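News > Local > Heritage

Search stories, places, people

Lost bell book from 1748 turns up in Vorkonlow, and it is a beauty

A handwritten book kept by the bell ringers of Vorkonlow, last mentioned in a parish list before the war and long given up as lost, has been found in the bottom of a hymn cupboard. It is in wonderful shape for its age, and from October anyone who likes can come and read it.

Shares 40 | Comments 2

The book begins in 1748, the year the tower got its present bells, and carries on in a dozen different hands until the ringers seem to have run out of pages. There are payments for rope and grease, notes on who rang for which wedding, and a long and very cross entry about a goat that got up the tower stairs and would not come down again (it took most of an afternoon and a bucket of turnips).

Oana Enache, who teaches history at the secondary school and has rung at the tower since she was a teenager, was looking for spare carol sheets when she pulled it out.

"It was wrapped in a bit of sacking and I nearly put it back," she said. "Then I saw the first page and had to sit down on the floor. I've been ringing those bells half my life and here were the names of the people who rang them first!"

She has read the whole thing twice since then. Her favourite pages are the ones about the weather. The ringers were expected to sound the tenor when fog came down over the marsh, so that people out cutting reeds could find their way home, and they wrote down each time they did it. One winter they rang through the night and were paid in cheese, and whoever kept the book that year thought the cheese was poor and said so.

Then there are the fines. Ringers paid up for swearing, for wearing a hat in the tower and for coming late, and one man called only Old Voicu was fined so often that somebody has drawn a small face next to his name. There are still Voicus in the village, and they are said to be delighted.

Local historians had known a little about the fog bell from letters, but never how often it rang or who did the ringing. The book also clears up an old argument about the smallest bell. Villagers have always said it was recast after a crack, while the county guide says it is original. The ringers' book has the bill for the recasting, along with the carter's charge for bringing the bell back and a note that it was "sweeter than before, God be thanked".

The pages have some damp staining near the back, and one corner has been nibbled by mice, but the ink is mostly clear. Stilarus, the bookbinding workshop on the quay, has made a padded box for it and will mend the loose stitching over the winter. The repairs will cost around 700 pounds, and a good part of that has already come in from a cake sale and a ringing day that brought teams from all over the county.

Enache's pupils are typing up the entries a few pages at a time. The old spelling has caused plenty of laughter, she said, and the class now refers to anyone late for a lesson as an Old Voicu.

"They argue over single words," she said. "I had two of them at my desk at break because one thought it said 'ladder' and the other was sure it said 'lather'. It was ladder. I was so pleased with them both."

The book will be on show in the reading room above the Curance bakery, where the windows look straight across at the tower. Visitors will be able to turn the pages themselves with a member of the ringing band sitting by, and there will be a large-print copy of the best entries, the goat included. Entry is free and the stairs are steep, so a second copy will be kept downstairs beside the bread counter.

The band also plans to bring back the fog bell for one evening, ringing the tenor on its own from 7pm as the book sets out. Anyone who wants to have a go on the ropes beforehand is welcome at the tower from half past five, and no experience is needed. Hats, under the old rules, must come off at the door.

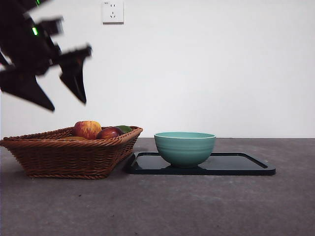

Enache would still love to hear from families who have old ringing papers or photographs at home, especially anything that carries on from where the book stops. They can be left for her at the bakery.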